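Week 5: What a price is trying to tell you

Reading for this week: the Tuslow case pack, pages 5 and 6 at the very least. The appendix is optional and feels it.

Last week we left the village of Lomus with one shop, one bus and no competition worth the name. Most of you wanted to know why the shopkeeper didn't simply charge whatever he liked. He can. What he can't do is make people buy at that price, and this week is mostly a slow walk round that point.

Start with willingness to pay. Every customer carries a private figure in their head, the most they would hand over before walking off. They won't tell you what it is. Ask them in a survey and they will tell you something lower, or something noble. Benjamín Cabral's notes from last year's class put it well: people answer as the shopper they would like to be, then go out and buy crisps.

Sellers get round this by sorting customers without asking. The same drink costs one price in a multipack, another in a chiller by the till and a third at a railway station, where you are thirsty and your train is late. The liquid hasn't improved on the journey. You are paying for it to be cold, close and now.
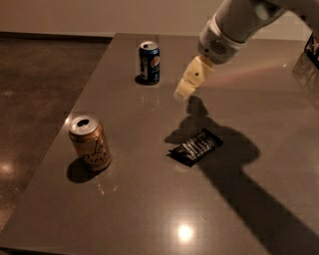
Economists call this price discrimination, a term chosen by people who never had to sell anything. It needs three conditions: some power over the price, a way of telling groups apart, and a way of stopping the cheap group from selling to the dear one. Student tickets meet all three. Student bananas would not last the morning.

Now the case. Conmont sells 700 tickets for its ferry at a single fare. Dimitriou, the rival line, offers two fares and sells 392 of the cheaper one. Before you announce that Conmont is winning, look for what the case pack leaves out – the fares themselves, for a start, and what it costs to run a half-empty boat. Revenue and profit are different words. I mention it every March and will again.

For the seminar, bring one price from your own week that annoyed you, and be ready to say who was being sorted from whom. "It's a rip-off" is a feeling and gets no marks. Written answers to the ferry case are due by noon on Fri 6 March, on paper, with your name on them.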